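4. Assembly of the Preswood bench

Read the whole section one time before you begin. Two people can finish the bench in 40 minutes. One person alone needs more time and should not try step 8 without help.

4.1 Before you start

Lay the seat panel on a blanket or on the flattened carton. The finish scratches easily while the bench is upside down. Keep the small bags closed until the step that asks for them, as the screws in bag B and bag C look almost the same. The screws in bag C are 25 mm long, and those in bag B are 40 mm.

You need a cross-head screwdriver of medium size and the hex key from bag A. A power driver is allowed for step 3 only, at the lowest setting.

4.2 Frame and legs

1. Put the seat panel face down with the groove toward you.
2. Push the wooden pegs into the short rails. They should go in by hand. If a peg is tight, turn it a little and push again. Do not use a hammer.
3. Fix the short rails to the panel with the screws from bag C.
4. Place the long rails between the short rails. The printed arrows must point to the floor side, that means up, toward you, at this moment.
5. Fix the long rails with the screws from bag B. Leave each screw half a turn loose.
6. Set the legs into the corners and put in the bolts with the hex key. Leave also these a little loose.

CAUTION: Never use a bag B screw in the seat panel. It is too long and will come through on the sitting side.

7. Check that the frame is straight. Measure from corner to corner in both directions. The two numbers should be the same. If they are not, press the longer corners toward each other and measure again.
8. Turn the bench over with two people. Lift by the long rails and not by the legs.
9. With the bench on its legs, tighten all bolts and screws, first the legs and then the rails.

4.3 Lid stay

The lid stay holds the lid open at 60 degrees. It is mounted on the right side, but you can move it to the left if the bench will stand in a corner – the holes are prepared on both sides under small plastic covers.

Do not shorten the stay and do not oil it. If the lid falls faster than before, tighten the center screw by a quarter turn and try again.

4.4 After assembly

Tighten all screws again after one month of use and then each March, before the bench goes outdoors. Wood moves with the seasons and a small gap at the rails is normal.

NOTE: If the screwdriver slips, stop. A tip that is too small damages the cross and the screw is then difficult to remove. Hold the driver straight and press firmly before you turn.

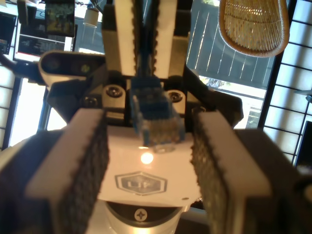

Fig. 12. Cross-head screw.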